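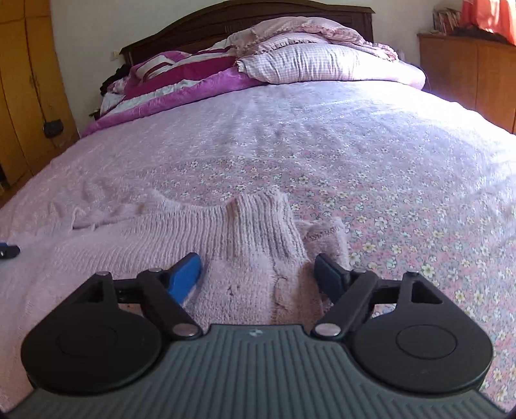

Nonside garment handling study — progress meeting, December

Present: Danjuma Omoregie (chair), Toshio Kudo, Samuele Monti, Evaristo Cattaneo (minutes)
Apologies: Dirceu Assunção

1. Minutes of the previous meeting
Agreed, with one correction: the Rizzi baseline was trained on woven items only.

2. Data collected
TK reported that the set of hand-held gripper demonstrations now stands at roughly 3,000. Knitwear remains under-represented. Sessions in bedrooms have been kept in the set, with bedding and other belongings left in place. SM asked whether pale garments on bedspreads of a similar colour should be labelled separately. Agreed that they should, as segmentation errors are concentrated there.

3. Grasp point selection
SM presented the comparison of sleeve-first and hem-first grasps on knitted jumpers. Sleeve-first gave fewer double grasps, where the fingers take up the bedspread together with the garment. The difference held in all 36 test layouts but was small on flat, smooth covers. DO noted that the layouts were all set up by one person and asked for a repeat by someone else before the result is written up.

4. Finger opening on approach
EC queried the fixed opening used by the Greser policy. TK said a wider opening helps on bunched cuffs — the ribbing folds between the pads — but costs accuracy on thin fabric. No decision. To be tested as a separate variable.

5. Actions
TK: label low-contrast knitwear sessions.
DA: repeat the layouts in item 3.
SM: send revised plots to Wustex.
EC: draft test plan for item 4, 2 pages at most.

6. Any other business
None. Meeting closed at 3 pm.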